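Kirkbridge Nature Film Nights: Frequently Asked Questions

When do the screenings run?
From June through the end of summer. Doors open at 7:15 p.m. and the film starts at 8.

How much are tickets?
Tickets are $9 at the door or online. Children under 2 get in free but need to sit on a lap.

How many seats are there?
The Caduvow Theater holds 200 people. Seats aren't numbered, so come early if you want to sit together.

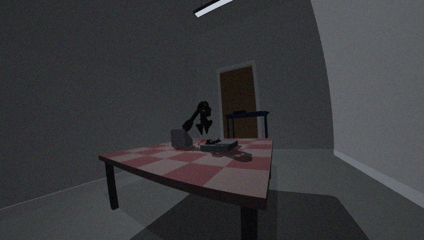 Online sales close an hour before the film. Any seats left after that are sold at the door.

Are the films suitable for kids?
Most are. A few show animals hunting, and those are marked on the schedule.

Can I bring my dog?
Service dogs only, please.

Is there parking?
The Provik Street garage has 381 spaces and stays open until midnight.

Do you offer captions?
Yes, on every film. Ask for a caption reader at the front desk.

Can I get a refund?
Yes, up to the day before the screening. Reply to your confirmation email with your order number.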